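Praktikum Greif- und Handhabungstechnik
Begleitblatt zu Versuch 4: Adaptive Fingergreifer im Vergleich
Betreuung: Lovisa Hedlund, Hussam Chamoun
Stand: 14/08/2018

4.1 Ziel des Versuchs

Verglichen werden zwei Fingersätze am selben Zweifingergreifer: der starre Parallelbackensatz Polten und der gerippte Keilfingersatz Miltden. Bewertet wird die Eignung für dünnwandige Getränkebehälter in stehender und liegender Lage. Die Steuerung (Prultesero) bleibt für beide Sätze unverändert, ebenso Schließgeschwindigkeit und Kraftgrenze.

Die Behälter sind einzeln aufzunehmen und in einen der beiden offenen Becher am hinteren Tischrand abzulegen. Klebestreifen auf der Tischplatte dienen als Positionsmarken. Liegende Behälter werden quer zur Blickrichtung der festen Kamera ausgerichtet. Für den Keilfingersatz beginnt die Reihe mit der grünen Flasche in liegender Position. 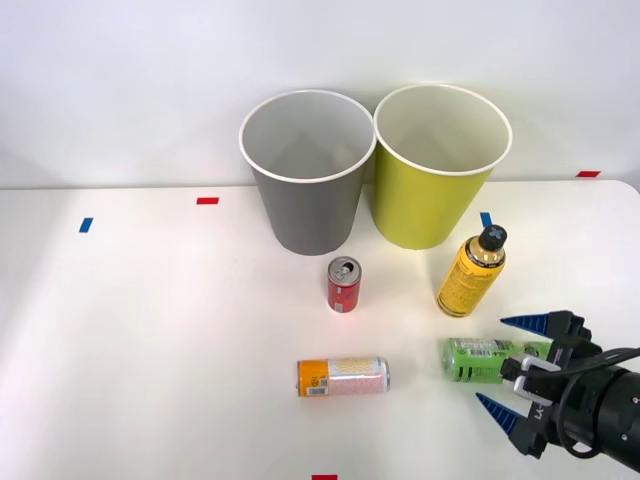 Die Anfahrt erfolgt mit weit geöffneten Fingern. Der Öffnungswinkel wird vor jedem Lauf auf den Sollwert gefahren und im Protokoll vermerkt. Bei liegenden Objekten ist darauf zu achten, dass die Kontaktlinie unterhalb der Fingerspitze liegt, da die Nachgiebigkeit des Rippenprofils zur Spitze hin zunimmt und das Objekt sonst nach vorn ausweicht.

4.2 Kameras

Zur Verfügung stehen eine feste Kamera am Arbeitsraum und eine Kamera am Handgelenk. Die feste Kamera liefert die Lage der Objekte zueinander. Für die Beurteilung der Fingerstellung ist sie nur bedingt geeignet, weil der Greifer beim Anfahren Teile des Objekts verdeckt.

Die Handgelenkkamera zeigt beide Finger in den unteren Bildecken und damit den freien Raum dazwischen. Entfernungen lassen sich aus diesem Bild allein nicht ablesen. Ein stehender Behälter vor einem Becher kann dessen Rand überdecken – die Segmentierung trennt die beiden dann unter Umständen nicht, vor allem bei ähnlichem Farbton wie Gelb und Gelbgrün.
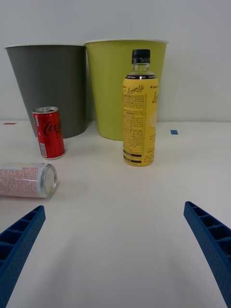
4.3 Durchführung

1. Greifer referenzieren, Fingersatz und Schraubensitz prüfen.
2. Objekte nach Lageplan aufstellen, Deckel nach oben bzw. Längsachse waagerecht.
3. Je ein Standbild beider Kameras speichern.
4. Anfahrt, Schließen, Anheben, Ablage. Die Ablagehöhe über dem Becherrand ist für beide Fingersätze gleich zu wählen.
5. Arm in Parkstellung fahren. Erst danach das Kontrollbild der festen Kamera aufnehmen.
6. Ergebnis eintragen: gegriffen, verrutscht, verformt, verfehlt.

Das Kontrollbild nach Schritt 5 wird ohne Arm im Sichtfeld ausgewertet. Zu prüfen sind der Inhalt der Becher, soweit er einsehbar ist, und die Lage der verbliebenen Behälter gegenüber den Marken. Eine Verschiebung der Nachbarobjekte gilt als Fehler, auch wenn die Ablage selbst gelungen ist.
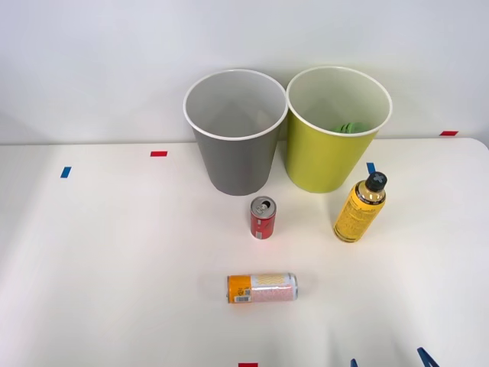

Marianna Tomaszewski wendet hierzu ein, die Verschiebung der Nachbarobjekte hänge stärker von der Bahnplanung ab als vom Fingersatz und dürfe deshalb nicht in dieselbe Spalte eingetragen werden. Der Einwand ist berechtigt. Im Protokoll ist dafür ab Oktober eine eigene Spalte vorgesehen; bis dahin genügt ein Vermerk unter »Bemerkungen«.

4.4 Stehende Flaschen

Stehende Flaschen werden von der Seite angefahren. Vor dem Schließen ist die Querabweichung zwischen Flaschenachse und Greifermitte im Bild der Handgelenkkamera zu bestimmen. Liegt die Flasche neben der Mitte des Fingerspalts, wird zuerst quer korrigiert und dann vorgeschoben. Eine Korrektur während des Vorschubs ist nicht zulässig.
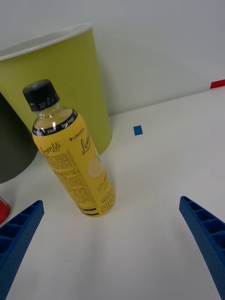

Beim Satz Miltden gleicht die Verformung der Finger einen Teil des Querfehlers aus, beim Satz Polten kippt die Flasche bei gleichem Fehler früher. Dieser Unterschied ist der eigentliche Gegenstand der Auswertung. Er ist getrennt nach Objektlage darzustellen – ein gemeinsamer Mittelwert über stehende und liegende Behälter wird nicht anerkannt.

Die Vergleichsdaten der letzten Gruppe umfassen 147 Läufe und liegen im Kursordner unter »Pathirana«. Läufe mit abgebrochener Referenzfahrt sind darin gekennzeichnet und vor der Auswertung zu entfernen.

4.5 Abzugeben

Protokollbogen, Standbilder beider Kameras, Diagramm der Querabweichung über dem Greifergebnis je Fingersatz. Rückfragen zur Steuerung an Hussam Chamoun, zur Bildauswertung an Lovisa Hedlund.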